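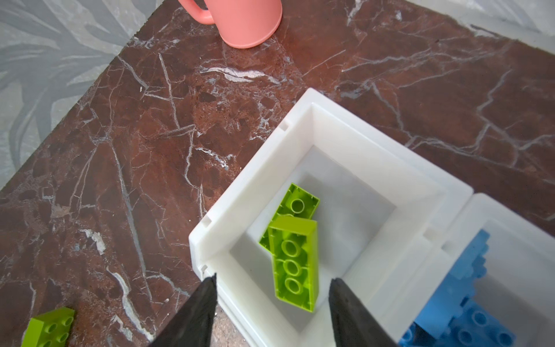 *Figure 1. The marble table with the two white bins. Two green bricks are in the nearer one.*

## 3. Sorting trials

Our project looked at how people put away small household items when the storage has no labels. We wanted to know if bin placement changes where things end up. Group members were Radu Lungu, Lech Zawadzka and Sebastian Vasiliu.

### 3.1 Setup

We used the marble table in the Priltberg study room. The bins are white plastic with square openings, and for most trials we set them side by side with the rims almost touching. The notches along the rim made it easier to line them up the same way each time.

Items were large toy bricks, the kind made for small children. A pink mug stood on the table as an object that did not belong in either bin. Lech suggested the mug after the pilot, when everyone sorted so fast that we had little to write down.

One problem was the table itself. The brown surface has a lot of white veins, and the tape marks we first used for bin positions were hard to see against it. We switched to measuring from the table edge.

### 3.2 Procedure

Each person got the same instruction: "Put these away the way you would at home." They had 2 minutes. We had 17 participants and ran 26 trials, as some people came back for the second layout in August. Sebastian kept time and Radu took notes.

### 3.3 What we saw

With the bins together, most people sorted by color. With the bins at opposite ends of the table, more of them just used the closer one. Bricks were dropped in and left at whatever angle they landed – only six participants turned them so the studs faced up.

The mug was usually moved to the side first. Two people put it in a bin, and one asked if it was somebody's coffee.

### 3.4 Limits

The group was small and nearly all students. We also did not keep the order of the layouts the same for everyone, so practice may explain part of the difference.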